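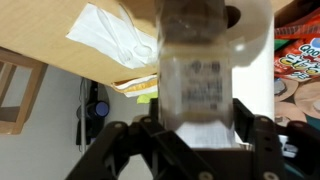 Kumiko Nagano's first gripper crushed things. She built it in her spare room over one winter, and it flattened paper cups, a tennis ball and most of a muffin before she took it to the shared workshop at Porkum and asked for help.

Senthil Chettiar had a bench there and a box of spare servos. He told her the fingers were fine and the software was the trouble. The motor was being told to close to a set position, whatever happened to be in the way. They rewrote it so the fingers stop when the current rises past a limit, and the arm, which they call Yusuf, has been easier to live with ever since.

Bottles are the standard test. Clear plastic is hard for the wrist camera, as the background shows through it, and the walls give when squeezed. Nagano keeps a notebook of every attempt. By July it had 237 entries, with a column for the current limit and another for what went wrong.

The pair have spent over $20 on screws alone. The left finger has been rebuilt three times, mostly to get rid of play in the linkage. Chettiar wants to try rubber pads next. Nagano would sooner sort out the cable, which catches at the elbow whenever the arm reaches across its own base.

They work from 6 in the evening until the workshop closes. Anyone with a membership can come by and watch, and Chettiar will lend out the drawings if they are returned to the grey cabinet by the door.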